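Notebook, wire sorting, July

Started on the Privstead offcuts after lunch. Yellow bin for red, white bin for black, teal bin for white. Yes, I know. The white bin was already full of black when it occurred to me what I'd done, and I'm not turning it all out again for the sake of poetry.

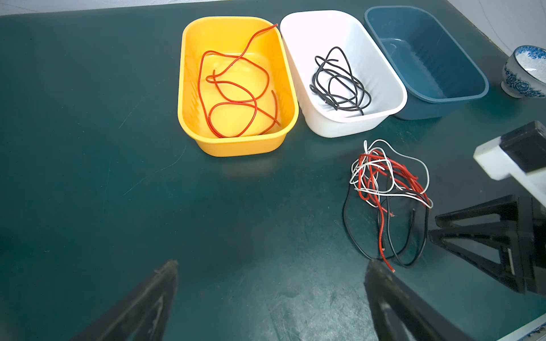 Baltazar Ocampo wants it on record that color-matched bins cost 2 dollars each and that he offered to buy them in spring. He also thinks sorting by color is the wrong idea to begin with, and that we should sort by gauge, because you can always see what color a wire is but you can't see whether it will carry the load. I asked him to write that down and he said I could write it down. Written down.

He has a point for anything stiffer than hookup wire. For the thin stuff I still want color first. When I'm wiring up a Jamov panel I go looking for "a red one," and the gauge question comes second.

Notes on method, such as it is:

Pulling on an end makes it worse. It feels like progress for a hand's width and then the whole knot cinches. Better to loosen from the middle, open up the loops, and let the ends find their own way out.

Red first. It's easy to follow through the pile and easy to tell when you've got the wrong strand. Black last – by then everything left is black and you can call it sorted.

Don't coil tight. The black in the white bin is a bundle I'll be swearing at again by the end of the month. The single red in the yellow one is just lying in lazy curves, and I expect to be on good terms with it.

Bare ends: snip or tape before they go in. One of the reds in the pile has copper showing at the tip. Those catch on everything, fingers included.

Anything under 10 cm goes to scrap. Baltazar keeps the short ones for jumpers. We've agreed to differ, meaning he goes through the scrap.

To do: labels on the bins (the color of the wire, in words, large). Ask Plelton if the next lot can come on spools, even if it costs more. Find out who signed for box 511, which is listed as "assorted" and weighs as much as a dog.

Stopped at 4:40. Teal bin next.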